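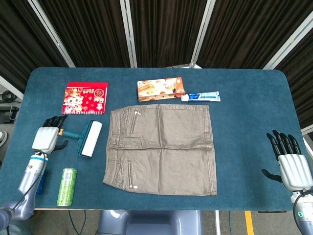 Merrick Student Robotics Club

Projects > Talks > Speaker notes

Speaker notes, end-of-term talk, Fri 3 December

Leave the first slide up while people find seats. Wait for Declan to finish with the lights. Don't start with the joke about the toaster.

Hello. I'm Trudy Whitelaw, and I'm speaking for the tidy-up team, who spent a whole term teaching a robot to do what our parents failed to teach us. The task sounds small. Take a table with a skirt on it and some clutter near it, clear the lint off the skirt, and leave the clutter alone. I signed up in September thinking we'd be finished by Halloween. Pause for laughter, if any.

Point at the skirt. Sebastián picked it, and we've forgiven him. We had been practicing on a dish towel, and a dish towel has no opinions. A skirt has a waistband, a button and two zippers, and every one of them is somewhere for a roller to catch. The coating has a bit of shine to it too, so the brightness changes when you move a lamp. Our first fabric finder was very good at finding lamps.

Point at the lint roller, teal handle, left hand just over it. Say that the grasp is the part we're proudest of. Brayden wrote it three times. Version one went for the roller end, where the sticky paper is. If you have ever stuck a robot to a lint roller, you know it handles the situation with less dignity than you'd expect.

Now the clutter. Snack box, toothpaste, the red 2025 calendar, the green can lying on its side. These are on the mat so the robot has something to be wrong about. The can is the mean one – bump it and it may roll. The calendar is mean in a quieter way, with all those cartoon characters for the camera to get interested in.

Numbers slide. We logged 146 runs. The full task worked in 42 of them. Read that out plainly and keep going. A run only counted if the roller crossed the skirt from waistband to hem and nothing else got moved. Warrick wanted a softer rule. Warrick was outvoted.

What's next: use both hands properly. At the moment the right one mostly stays open and waits, like me in group projects. We want it to hold the fabric flat while the left one rolls, and those creases are the reason.

Thank the lab for the table time. Questions, 6 minutes. If someone asks whether it can fold the skirt, hand the microphone to Brayden.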